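Section 4. Setting up the tidying task

Before you start: this section assumes the arm has been fixed to its base and that you have finished the joint check in section 3. If the panel shows code 3402, go back and repeat the joint check.

What to expect

The Uvitz can carry light things from one part of a room to another. It can't yet be left to tidy a home by itself. It is slow at jobs a person does without thinking, such as picking up a sock or moving a basket out of the way, and it will stop and wait when it is unsure. Plan to stay in the room for the first 16 runs. After that most owners find they can work nearby and look up when it beeps.

Preparing the room

1. Open the blinds or put the lights on. The wrist camera needs even light. Strong glare on a shiny floor may be read as an edge.
2. Pick up any loose leads. Coil spare cable and keep it off the floor.
3. Put the basket on the floor, clear of walls and furniture legs.
4. Stand at the base and press Learn Room. Keep still until the light turns green.

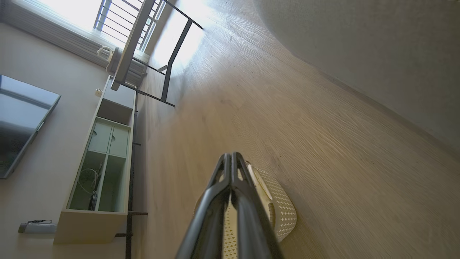
Note: dark screens and window glass can confuse the distance reading. If the arm slows down near a television, open Settings, then Zones, and draw a keep-out zone round it.

Teaching the basket

5. Choose Containers, then Add New.
6. Guide the gripper by hand until the fingers are over the rim. Press Save Point.
7. Move to the opposite side of the rim and press Save Point again. Uvitz needs 2 points for each container.
8. Press Try. The arm will go to each point at low speed and return.

Caution: keep hands and hair away from the fingers while Try is running. The stop button is on top of the base.

Caution: do not let the arm lift a full basket. The limit is 1000 grams, including the basket. Wet washing will go over this very quickly.

What it will not do

The present software does not sort colours, fold clothes or close cupboard doors. Folding was tested by Dzifa Frimpong and Liam Heywood at our Lurkcombe workshop, and towels came out well enough, but shirts did not. It has been left out of this release and will be looked at again in September.

If the arm misses the rim

Delete both points and repeat steps 5 to 8. If it still misses, wipe the camera cover with a dry cloth and run Learn Room again. Any change to the furniture also means running Learn Room again.

Section last changed 1 March 2023.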